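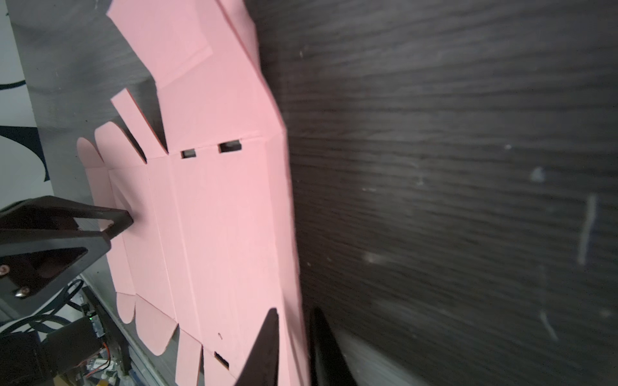
Pink box blank, scored and slotted

About Campbell Touring Exhibitions

We bring film and television exhibitions to regional centres that the big tours usually skip. Our first show, Teseo, opened in May in a hall of 720 square metres, with 45 costumes and props on display. It has since travelled to nine towns.

Each visit starts with a preview for local media and tourism operators. We handle freight, ticketing and labels, and the host venue keeps its own café and shop takings.
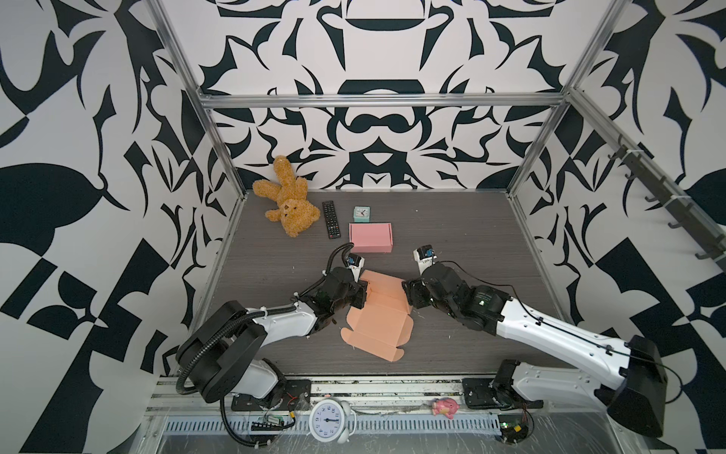 Working with host towns

Most seasons run for 56 days. Molotness, our second exhibition, is now taking bookings from councils, galleries and theatres. 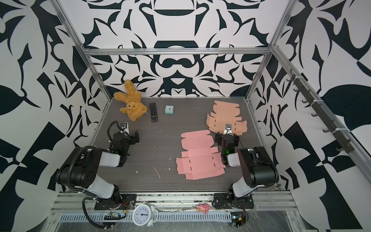
Pristotine Town Hall wrote to us that the preview filled its motels for the weekend, and that it would like a longer season next time.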